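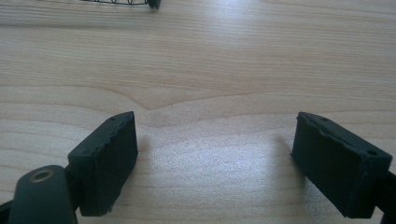 회사 소개

플로르카소라(Plorkasora)는 목재용 수성 도료와 하드왁스 오일을 개발·제조하는 회사입니다. 가구 제조사, 실내 마감 시공사, 악기 및 목공예 공방에 제품을 공급하며, 도장 공정 설계와 도막 시험을 함께 수행합니다. 소비자용 소포장 제품은 대리점을 통해서만 판매합니다.

사업 영역

당사의 사업은 도료 제조, 도장 기술 지원, 시험 분석의 세 부문으로 구분됩니다. 매출의 대부분은 도료 제조에서 발생합니다. 기술 지원과 시험 분석은 자사 제품을 사용하지 않는 업체도 의뢰할 수 있으며, 이 경우 별도의 단가표를 적용합니다.

도료 제조

생산 품목은 하도, 중도, 상도, 착색제, 오일, 보수용 왁스로 나뉩니다. 현재 등록된 품목 코드는 255개이며, 동일 제품의 광택도 차이와 용량 차이는 각각 별도 코드로 관리합니다. 단종 품목은 코드를 삭제하지 않고 보류 상태로 전환하므로 과거 납품분에 대한 조회가 가능합니다.

밀라노(Milano) 계열은 수성 폴리우레탄 상도입니다. 무광, 반광, 유광으로 공급하며 스프레이 도장을 기준으로 점도를 조정하여 출하합니다. 붓 도장 시에는 전용 지연제를 첨가해야 합니다. 참나무, 밤나무 등 타닌 함량이 높은 수종에는 차단 하도를 먼저 도포하십시오. 차단 하도 없이 도포하면 도막이 황갈색으로 변색될 수 있습니다.

래퍼티(Rafferty) 계열은 식물성 건성유와 카르나우바 왁스를 기반으로 한 침투형 마감재입니다. 도막을 두껍게 형성하지 않으므로 부분 보수가 용이합니다. 반면 알칼리성 세제와 고농도 알코올에 대한 저항성은 폴리우레탄 상도보다 낮습니다. 식당 테이블처럼 매일 소독하는 표면에는 밀라노 계열을 권장합니다. 오일이 묻은 천은 자연 발화의 위험이 있으므로 사용 후 물에 적셔 밀폐 금속 용기에 보관한 뒤 폐기하십시오.

착색제는 염료형과 안료형을 모두 생산합니다. 자작나무, 단풍나무, 소나무와 같이 흡수 편차가 큰 수종에는 안료형에 전처리제를 병용하는 사양을 기본으로 제시합니다. 염료형은 발색이 선명하나 직사광선에 장기간 노출되는 부위에는 적용하지 않습니다.

도장 기술 지원

신규 거래처에는 양산 전 견본 도장을 실시합니다. 의뢰 업체는 실제 사용할 목재와 동일한 등급의 시편을 5매 이상 제공해야 합니다. 집성재와 무늬목은 접착제의 종류에 따라 도막 부착성이 달라지므로 접착제 사양서를 첨부해 주십시오. 시편 함수율이 기준을 벗어난 경우 항온항습실에서 조습한 후 시험을 진행하며, 이에 따라 일정이 연장될 수 있습니다.

견본 도장이 끝나면 연마지 입도, 도포량, 건조 조건, 층간 연마 횟수를 기재한 공정 사양서를 발행합니다. 공정 사양서는 해당 목재와 해당 설비에 한하여 유효합니다. 스프레이 건의 노즐이나 건조로를 교체한 때에는 재확인을 요청해 주십시오.

시험 분석

시험실에서는 부착성, 연필 경도, 내마모성, 내수성, 내열성, 광택도, 촉진 내후성을 측정합니다. 시험용 도막은 40℃에서 강제 건조하거나 상온에서 양생하며, 어느 조건을 적용했는지 성적서에 표기합니다. 두 조건의 결과는 서로 환산하지 않습니다.

당사 시험실의 성적서는 공정 관리와 품질 비교를 위한 자료입니다. 인증이나 관급 납품에 제출할 성적서는 공인 시험기관에 의뢰하셔야 하며, 이때 시편 제작은 당사에서 대행할 수 있습니다.

색상 및 기준 시편 관리

보유 중인 기준 시편은 623매입니다. 수종, 착색제, 상도 광택도의 조합별로 제작하며 차광 서랍에 보관합니다. 매년 3월 전체 시편의 색차를 측정하여 허용 범위를 벗어난 시편을 재제작합니다. 목재는 천연 재료이므로 같은 수종이라도 산지와 제재 방향에 따라 색상과 무늬가 달라집니다. 모니터에 표시되는 색상은 발주 기준으로 사용할 수 없으며, 색상 승인은 실물 시편으로만 진행합니다.

사업장

본사와 시험실은 같은 건물에 있고, 제조 시설은 일트홀름(Iltholm) 공장에서 운영합니다. 일트홀름 공장은 수성 라인과 오일 라인을 분리하여 가동합니다. 두 라인은 배관, 교반기, 충전기를 공유하지 않습니다. 수성 라인의 세척수는 공장 내에서 응집 처리한 후 상등액을 초기 세척에 재사용하고, 슬러지는 허가 업체에 위탁 처리합니다.

겨울철에는 수성 제품의 동결을 방지하기 위해 보온 차량으로만 출하합니다. 12월부터 2월까지는 출하 일정이 평소와 다르게 운영되므로 발주 전 영업 담당 부서에 확인하시기 바랍니다. 한 번 동결된 수성 도료는 해동 후에도 사용할 수 없습니다.

품질 관리

모든 제조분에는 제조 번호가 부여됩니다. 제조 번호별로 원료 입고 번호, 점도, 고형분, pH, 입도를 기록하고 보관용 시료를 유효 기간 종료 시까지 보존합니다. 품질 관련 문의 시 용기 하단의 제조 번호를 알려 주시면 해당 기록을 조회하여 회신합니다. 용기를 폐기한 경우에는 거래 명세서의 출하 번호로 대신할 수 있습니다.

방문 및 문의

시험실 방문은 사전 예약제로 운영하며 접수 시간은 오전 9시부터 오후 5시까지입니다. 공장 견학은 거래 업체에 한하여 허용합니다. 물질안전보건자료와 제품별 기술 자료는 자료실에서 내려받을 수 있습니다. 구판 자료가 필요한 경우 품목 코드와 제조 번호를 기재하여 문의 양식으로 신청하십시오.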